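4.3 First Transfer Test

Carry out this test after the gripper has been fitted and the Utorora controller has completed its start-up check. Members using the arm in the shared workshop must have been signed off by Fraser Rankin or Taha Ezzat.

CAUTION: Keep hands off the tabletop while the arm is enabled. The gripper fingers do not stop on contact.

1. Clear the work table. Only the two bowls and the test object may remain on it.

2. Set the speed limit to 20 percent and the lift height to 80 mm.

3. Place the pink bowl and the light blue bowl side by side, with bare table between them. Put the pear in the pink bowl, stem up.

NOTE: A firm pear is preferred. Soft fruit marks easily and will leave residue on the finger tips.

4. Open the gripper and jog the arm to the start position, with the fingers pointing down and well above the bowls. Check that the cable along the arm hangs free — it must not be pulled tight at any joint.
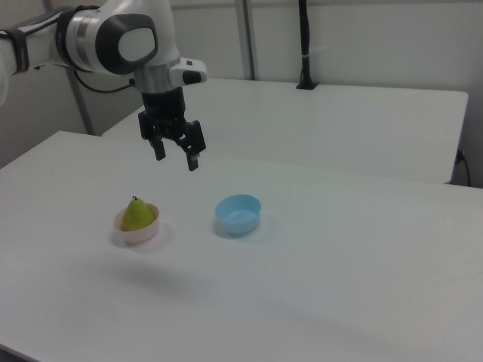

5. Select Transfer and press Run. Remain within reach of the stop button until the arm has returned to the start position.

6. Repeat the test 2 times and enter each result in the Sircombe log.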